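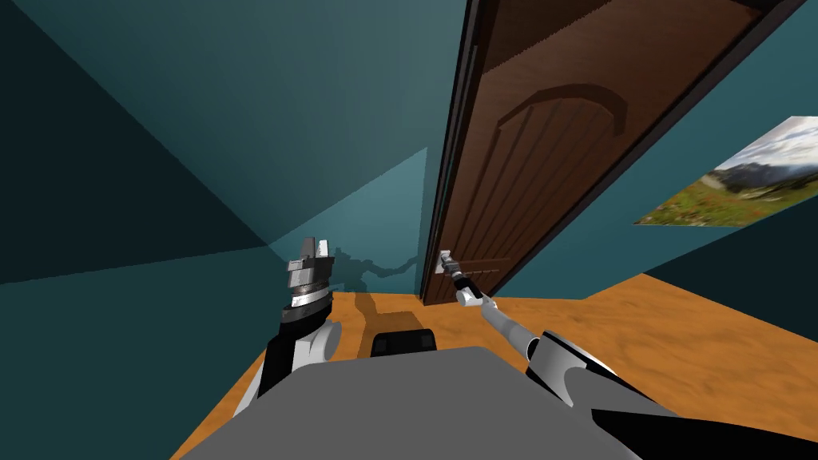

Lumen prints and other ways to ruin old paper

13th April

I bought a box of expired darkroom paper at the Brakthorpe flea market last October. It held 100 sheets, according to the label, and the seller swore it had never been opened. The tape suggested otherwise – three layers of it, in two colors.

Fogged paper is no use for a proper print, but it's fine for lumens. You lay a leaf on a sheet, put glass on top, leave it in the sun and go find something else to worry about. My first five came out the color of canned salmon. I have decided this was a creative choice.

Ferns did best. Tulip petals leaked all over the place and left purple bruises, which I liked more than anything I'd planned. A slice of lemon gave me a brown ring and a visit from every ant in Plistden.

Fixing is where it gets sad. All those lilacs and pinks slide off toward beige in the tray, so now I scan first and fix later, or don't fix at all and keep the prints in a drawer like guilty secrets.

I've put 15 of the scans together as a little zine called Brulletti, after the pasta box I stored the paper in. The copy shop wanted 225 dollars for the run. I'm making them on my own printer, which is out of magenta.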